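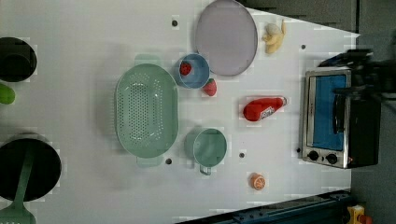 Play kitchens are back at the Handley Toy Library, and I could not be happier about it! If you borrowed from us last year you'll remember that the old kitchen tub had got to a pretty sad state by November, with a cracked saucepan, no lids and one lonely plastic pea pod, so we took it off the shelf and have been filling its replacement bit by bit ever since. My favourite piece by a mile is the pale green colander, the big oval one with a handle at each end, and I say that as someone who has spent far too much of her life picking through tubs of pretend food. It's roomy enough for a proper heap of fruit, and the little ones can get a hand on each end and carry it off to the "sink" (at our place that's the bottom drawer of the bookcase).

The Kemcombe trivia night paid for nearly all of it. We made $1,151 on the night, which left $430 for the kitchen tubs once the new shelving at the Lloyd Street end was taken care of. Thank you to everyone who bought a table, and to the team who came last and then bought out the cake stall.

I took the new things home for a few days before they went into the catalogue — any excuse — and my two gave them a thorough going over. The strawberries were the runaway hit. They've been soup, they've been medicine, and one spent the night in a gumboot. The blue bowl turned out to be just right for a strawberry, and the big lavender-grey plate became a pizza, a steering wheel and then, briefly, a hat. My youngest served me a slice of orange in a cup every morning and stood there until I'd finished the lot.

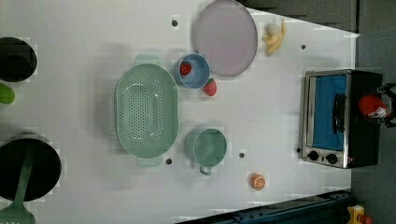 Ready for the lunch rush: colander, mug, fruit and the toaster oven.

Now, the toaster oven. I wasn't sure about it, I'll admit, and thought it might be one of those things that gets looked at once and then lives under the couch. Wrong! My eldest ran a café out of it for an entire wet afternoon. The menu was banana on toast (no toast), hot banana, and "banana special", which I ordered twice and still can't explain. Everything cost $6 and there was no change given.

If you're setting up a kitchen at home, my advice is to put out less than you think. A bowl, a plate, a mug and a few bits of fruit will do for a toddler. Keep the rest in a cupboard and swap something in when interest drops off. We've found a low table works better than the floor, too, as the pieces stay put and the dog has to work a bit harder. Older kids like to have a job, so give them a notepad for orders or ask them to sort the fruit by colour before the café opens.

A few housekeeping things. The tubs go out for three weeks like everything else, and you can renew once if there isn't a list. Please give the pieces a wash in warm soapy water before they come back, let them dry on a tea towel, and tick them off against the card in the lid. If a strawberry goes missing, just tell us. We won't be cross, I've got one at large myself.

Bookings open 4/3/19 at the desk or through the Solitz page, where you'll find the tubs under Pretend Play. There are now 3,000 items in that catalogue, so it's quicker to type "kitchen" into the search box than to scroll. We're also after a few more spoons, small saucepans and play vegetables in good nick, if you're having a clean-out. Pop them in the crate inside the front door with your membership number on a bit of paper, and I'll give them a scrub and find them a tub.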